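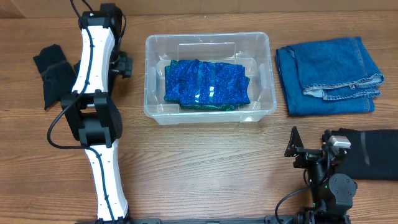
How do I work out whether a sea freight quote is really cheaper than an air freight quote?
Add up every charge from the supplier's door to yours, including the ones at the port, and compare the two totals. The rate per kilo or per cubic metre is only the part the forwarder wants you to look at first.

I have read a lot of quotes that call themselves competitive. Most leave something out. The steps below are how I check one before anyone signs it.

Step 1. Ask what the price covers
Find the trade term on the quote. If it says FOB, your price starts when the goods are on board the ship. If it says EXW, you are paying for collection at the factory and for export clearance as well. Two quotes on different terms can't be compared, however neatly they are laid out. Send one back and ask for it again.

Step 2. Check the weight they charged you for
Air cargo is charged on actual weight or volume weight, whichever is higher. The usual sum is length x width x height in centimetres, divided by 6000, for each carton. Do it yourself, using the packed sizes and not the sizes in the catalogue. I had a consignment for our Lenham warehouse with a true weight of 174 kg, and the quote used a volume weight that nobody could show me the working for. It was changed once I asked.

For part loads by sea, look for a minimum charge. Small shipments often pay for a full cubic metre whether they fill it or not.

Step 3. Find the charges at the far end
This is where the cheap sea quote usually comes unstuck. Look for:
terminal handling
unpacking of the shared container
delivery order fee
customs entry
port storage, and the number of free days
final delivery, with a tail lift if you need one

If a line says "at cost" or "as per tariff", ask for the tariff. Burgi Lanz, who used to do my customs entries, would cross out any quote with more than two such lines. I thought that was harsh until January, when a sea shipment to Skoltcombe was quoted with all six left open and the final bill came to £1,698. The air price I had turned down was lower.

Step 4. Put a date on it
Ask how long the rate holds. 15 days is common enough, 30 is better, and "subject to space" means very little has been promised. Fuel and security surcharges may move separately, so ask whether they are fixed too. Get the answer by email.

Step 5. Be wary of the transit time
A sailing time is port to port. Add the days waiting for the cut-off, then unpacking and clearance at this end. Gion Reisinger at Oberholzer gives me door-to-door days if I push him, and they are always longer than the ones on the rate sheet — which is why I trust them.

Duty and import VAT go on top of all this. Ask your customs agent for those figures separately, and give them the commodity code in writing.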